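Burnstead Tabletop Sorting Set - data card

Maintainer: Ntombi Visser
Status: in use, revised in April
Parts list version: 3

Summary

Burnstead is a set of tabletop tidying episodes built on small household goods. Two activities are covered: sorting toy bricks by color into a divided tray, and putting small packets away in a soft zippered case. The objects are cheap, light and easy to replace. The release holds 1,199 episodes, of which 96 are held out for testing.

Objects

Bricks. Toy building bricks in two color groups. One group is blue. The other is labeled "orange" in the annotations, although it reads closer to yellow under some lighting. Do not split it into two classes.

Tray. Plastic, divided, open at the top. Each color group is assigned one compartment per episode. The assignment is stored in the field target_bin and does not change within an episode.

Case. Mint green, soft-sided, with a zipper. Listed as "pouch" in older label files and "case" in newer ones.

Packets. Small, clear outer layer, pale contents. Labeled "packet" regardless of contents.
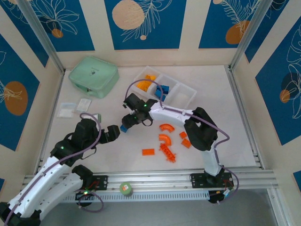
Figure 1. Brick sorting, with blue and yellow-orange blocks in separate tray compartments.

Layout

The case and packets go toward the back left of the table and the tray toward the back. The exact angle of the tray and case is left to the operator and is not recorded. Bricks are poured onto the table by hand at the start of a sorting episode - no template is used. Bricks that land on edge are left as they fall.

Known wear

The case was bought used and has not been cleaned. Marks on the lid are present throughout the release and should not be treated as labels or printed features. The zipper has two pulls. Its state is annotated as closed, partly open or open; a narrow gap near the pulls counts as partly open.

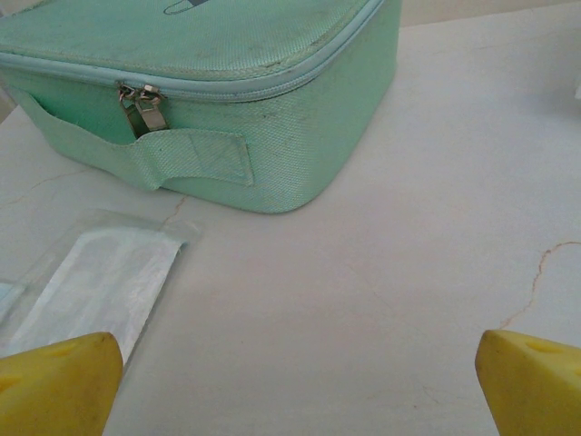
Holtaler Object Notes, no. 50, p. 3

The strap on the front of the case is part of the case and is not annotated separately. Masks for the packets include the clear border around the insert. Earlier masks followed only the paper part and gave poor results on glossy plastic, so they were redrawn in full.

Episode types

sort_two: both color groups, tray empty at start.
sort_finish: some bricks already in the tray at start.
pack_packets: packets only, bricks may remain on the table as clutter.

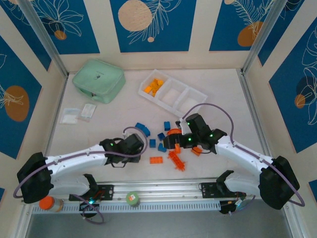
Figure 2. Blue and orange bricks on the table, with case, packets and three-compartment tray.

A sorting episode is marked complete when every brick of the listed colors is in its target compartment. A brick resting on the rim or a divider is scored as a miss. Bricks may be stacked or jumbled inside a compartment - orientation is not scored.

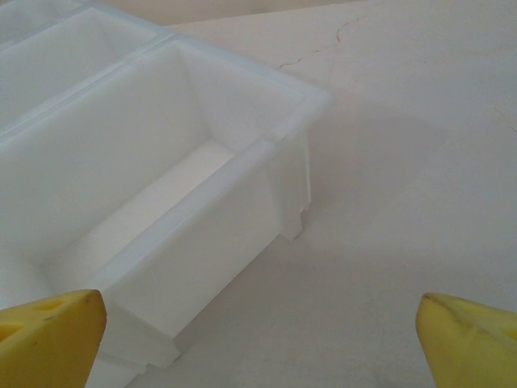

Compartment labels run in order along the tray, starting from the end nearest the case. The labels belong to the layout at the start of the episode and are kept if the tray shifts. Pale plastic on a pale tabletop is the main source of mask error in this release, and edges near the base should be used with care.

Open items

The "pouch" and "case" labels still need to be merged. Corrections go to Ntombi Visser with the episode number and the name of the field.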